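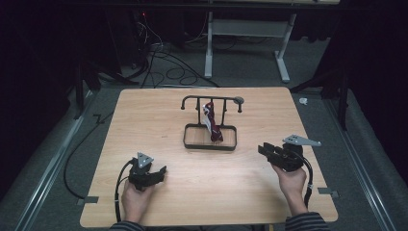 Flollitz asked whether the left gripper still needs its pads changed this month, as its jaws were closing late on cloth during the towel rack task.

Agreed that it does. The right gripper can wait. Pads on both sides of a gripper are to be changed together, and the old ones go in the scrap bin, not back in the drawer.

Item 2. Service interval. Musach proposed a check every 500 cycles. Sosa thought this too long for the pivots and asked for 200. Settled on 200 for pivots and cables, 500 for pads. The count goes on the sheet by the door.

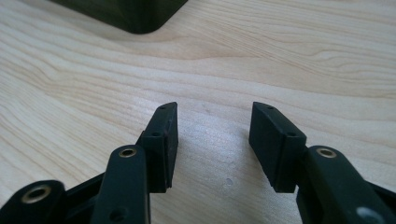 The pivot check means opening and closing the jaws by hand with the power off and feeling for side play at each eyelet. If there is any, the arm comes off and goes to Kudano for a new one — no shimming. Pad screws get a look at the same time.

Item 3. Opening width. Last month's readings were 42 mm on one gripper and 39 mm on the other. Both to be zeroed again before the next run and the new readings written down.

Item 4. Cables. Flollitz wants more slack at the back of each gripper. Sosa to try a longer pair and report.

Item 5. Spares. Two sets of pads left. Musach to order more in April.

Meeting closed at 4:15.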